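Ticket 3708
Subject: Visitor directions to Dvorak Hall send people to the wrong level
Opened by: Soledad Acuña, front desk
Category: Wayfinding / parking
Status: Open (reopened once)

Description from reporter

Visitors who follow the printed directions for the Soner Street car park are ending up at the loading bay instead of the main entrance. We had several in one morning in March, all holding the same sheet. The sheet says to take the lift to Level 2, turn left and follow the covered walkway. They say they did exactly that. I would like the sheet fixed before the open evening.

Comment, Deisy Cáceres, visitor services

I wrote the sheet and I walked it when I wrote it. Level 2, left, covered walkway, main doors on your right after the bike racks. Are we sure they are parking in Soner Street and not in the Drolter car park behind it? People see the first "P" sign and turn in.

Comment, Soledad Acuña

One of them showed me the ticket. It was Soner Street.

Comment, Deisy Cáceres

Fine. Which lift?

Comment, Soledad Acuña

I didn't know there were two.

Comment, Nazareno Caruso, estates

There are two. North-east corner and south-west corner. The north-east one is the one you meet first if you come in by the new ramp. It has its own numbering, and its Level 2 is half a floor below the other one's Level 2. If you come out of the north-east lift and turn left you get a covered walkway all right, but it is the service walkway and it goes to the loading bay.

I have put an arrow up at the north-east lift pointing to the south-west lift. Closing this.

Status changed: Closed

Status changed: Open

Comment, Soledad Acuña

Reopening. Two more today, at 9.40 and just after ten. Both saw the arrow. One took it to mean the stairs.

Comment, Deisy Cáceres

I don't believe an arrow was ever going to do it. I went over at lunch and stood in front of it, and from the lift doors it points at a pillar. You have to know there is another lift before the arrow means anything to you.

I also tried the route on the Cokosine map app, as somebody is bound to suggest it. It put the main entrance on the far side of the road and told me to walk 335 metres to reach a door I was looking at. I would not send anyone there.

Comment, Nazareno Caruso

The arrow is a temporary measure. A proper sign has been asked for. The supplier's lead time is what it is.

Comment, Deisy Cáceres

Asked for by whom, and when? I can't find a request.

Comment, Nazareno Caruso

Request went in this afternoon.

Things tried so far

Arrow at north-east lift: no clear effect.
Email to people already booked, asking them to use the south-west lift: went to almost 200 addresses, no way of telling who read it. One reply, asking which way is south-west.
Map app: wrong door, see above.
Renumbering the north-east lift buttons: turned down, the lift firm wants a site visit first.

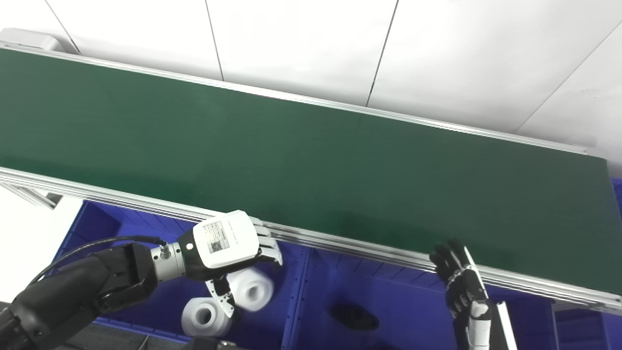 Etelka Medve
Access and Signage Lead

I have been asked to look at this one and I'm not convinced we have found the fault yet. The two-lift explanation is a good one and it may well be right, but it rests on Nazareno's memory of the numbering. The car park plan I was sent shows both lifts with the same levels. Either the plan is out of date or the lifts are, and I would like to know which before we print anything. We still have boxes of the last sheet, 3000 copies, and that one was "checked" too.

Compass points are no use to a person who has just got out of a car in a concrete box. Please take them out of the sheet whatever else we do. The same goes for "left" on its own. Left coming out of one lift is right coming out of the other.

What I want done, in this order:

1. Deisy and Nazareno walk both routes together, starting from the barrier, with the sheet in hand. Write down what the floor signs say, word for word.

2. Soledad asks each lost visitor which ramp they drove in by. Don't offer them the answer.

3. The arrow comes down. It has had its chance.

4. Dolores Thibodeaux at the car park office confirms in writing what is on the lift buttons. She told me on the phone that the north-east lift has no Level 2 at all, only "2A", and that would make all of the above slightly wrong.

Until those are in I'm leaving the ticket open and holding the reprint. For the open evening, put a person at the north-east lift from 5.30 pm.

Comment, Nazareno Caruso

It does say 2A. The A has mostly worn off.

Comment, Etelka Medve

Thank you. Photo of the button panel to this ticket, please, and of the other lift's panel as well.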